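Kavik Robotics Club
Minutes of the meeting, May 7, 2026

Present: the usual people, plus two who came for the extension cord and stayed.
Minutes taken by Lalit Nigam, who left the room during the vote on who takes minutes.

1. Last meeting's minutes
Approved, after the word "explosion" was changed to "noise."

2. Handling project
The Bemholm team reported. They are still collecting demonstrations with the hand-held grippers, and the target is still 3,000 by August. Progress was described as "steady," and when pressed, as "52." The team would like it noted that the first 52 are the slow ones.

There was a long discussion of what makes a good demonstration. One view is that people should move slowly and cleanly. The other is that nobody on the team moves like that in real life, and a policy trained on ballet will fall apart the first time it meets a crooked object. Agreed to go for normal speed, minus the showing off.

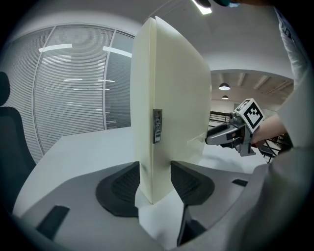

Tall, smooth objects came up next. Gripping one low down leaves a lot of it waving around up top, and the team wants a mix of low and middle grips in the data. Also agreed: both operators say "ready" out loud before starting. Nodding does not count – the other person is looking at their own gripper.

3. Vomholm meet
We have 3 places and more than 3 people who believe they are going. Selection will be by who has labeled their data. The room went quiet at this point.

4. Shared drive
The folder called "final" and the folder called "final use this" will be merged. Each has a defender. Lalit to do it late at night and tell everyone afterward.

5. Sandhu workshop
They have offered us an evening on calibration. Accepted. Someone asked if there would be food, and this was added to the list of technical questions.

6. Any other business
The good hex key is missing again. The bad hex key is present in quantity.

Actions
Lalit: merge folders, reply to Sandhu.
Bemholm team: write the grip heights on one page.
Everyone: label your data.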